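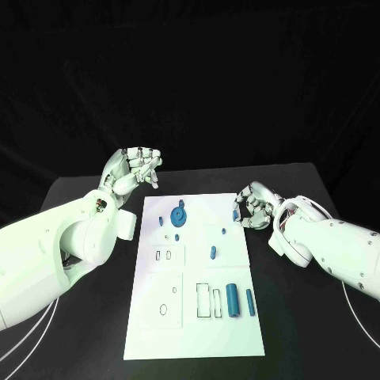 Narndale Workshop Society
Minutes of the visit to Wureck, 3 August 2018

1. Welcome and safety

Our hosts asked us to keep behind the tape and to leave drinks in the lobby. One coffee had already made it past the tape and was escorted out. Apologies were received from the Lelard branch, who had gone to the old address.

2. Demonstration

Fengying Tan introduced the two-armed machine and its task board, a flat white thing with blue parts and outlines that any toddler would recognize and several members wanted to try. She said the hands are harder to get right than the arms, and that picking up a small peg is a fair test of both. Members watched in a silence rarely achieved at our regular meetings.

The lights went purple for part of the session. A motion to do the same in our own hall was not seconded.

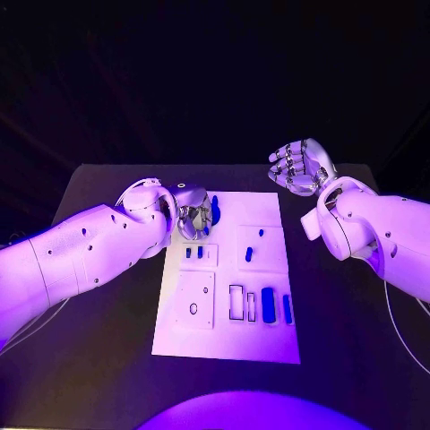
3. Questions from members

Asked how long the parts last, Fengying said one set had been handled 500 times before anyone thought to replace it. Asked whether the machine could do dishes, she said she gets that one a lot.

Mr. Castillo wanted to know what happens when a peg is dropped. Answer: somebody picks it up. He asked that this be minuted in full, and it has been.

There was a longer exchange on fingers versus a plain two-jaw clamp. The clamp party held that most of the jobs in our shop need nothing fancier. Fengying agreed, which took the wind out of it – they had prepared notes. Her interest is in parts of different shapes on one board, where a hand can change its grip and a clamp has to be swapped out.
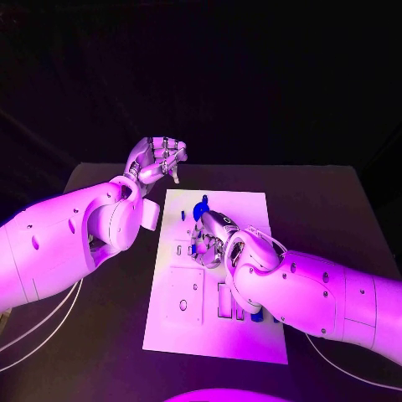 Discussion then moved to cost. No figure was given for the arms. The bus came to 86 dollars, and this was debated for longer.

4. Matters arising

Agreed to write and thank Wureck. Agreed to ask whether a second group could visit in January, limit 10 people. The secretary will bring a sign-up sheet, and members are reminded that writing your name twice does not improve your chances.

The peg board proposed for our own open day was referred back to Mr. Castillo for a drawing with measurements on it this time.

Meeting closed in the parking lot.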